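Jersey Wash & Fold – Questions We Get
Hastden Rec League, kit page
Updated 25 January 2003

Who do I ask if it's not on here?
Nithin Unnithan. Catch him at the Idolside field before practice, or leave a note in the kit box.

Do I have to wash my own jersey?
Yes. Every player, every game. We used to do one big load, 50 shirts, and half came back pink. Never again.

What temperature?
Cold. Inside out. Red and white on the same shirt means the red can bleed into the white. Don't leave it sitting wet in the machine overnight.

Bleach on the white parts?
No. Dish soap and an old toothbrush for grass stains, then a normal wash.

Can I just drop it on the couch when I get in?
We all do it. Fine for an hour, not fine for a week. Sweat gets into cushions and gray fabric shows a tide mark when it dries.
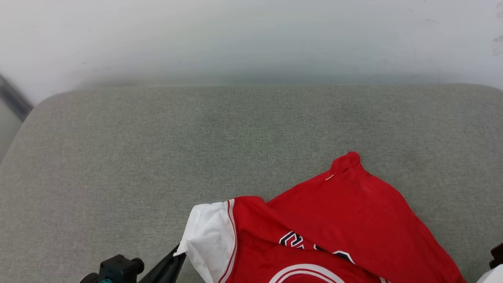
Get it into the hamper the same night if you can. If it has to wait til morning, hang it over a chair or the shower rail so air gets round it.

Ironing?
Please don't. The fabric goes shiny and the numbers melt – we lost two that way in August. Hang it damp and most creases drop out. Still creased? Five minutes in the bathroom while the shower runs.

Dryer?
Low, if you really must. Line is better.

How do I fold it so it fits the kit bag?
Lay it face down on somthing flat. Bed, table, couch, whatever. Sleeves in, sides to the middle, bottom up to the collar. Smooth it with your hand as you go. Team Salian roll theirs, also fine.

There's a stain on my couch now. Help?
Check the label on the cushion first. Mostly a damp cloth and a drop of dish soap will do it. Blot, don't scrub. Let it dry all the way before anyone sits down.
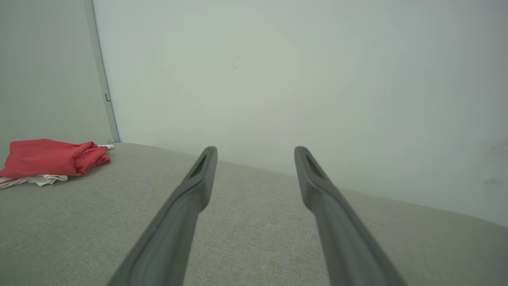
Woven covers hold on to lint and threads too. Sticky roller or the vacuum brush, and go into the corners where the seat meets the back. Socks live down there.

What about a loose thread on a seam?
Snip it, don't pull. Size tags can be cut out if they itch, but write your size inside the collar first or we can't sort them at season end.

I lost mine. Now what?
Tell Nithin. Spares are in the Narkside locker, not every size. Replacements get ordered once a season so dont wait.

Can I keep it after the season?
No, sorry – clean, folded, back in the bag. Shorts and socks are yours.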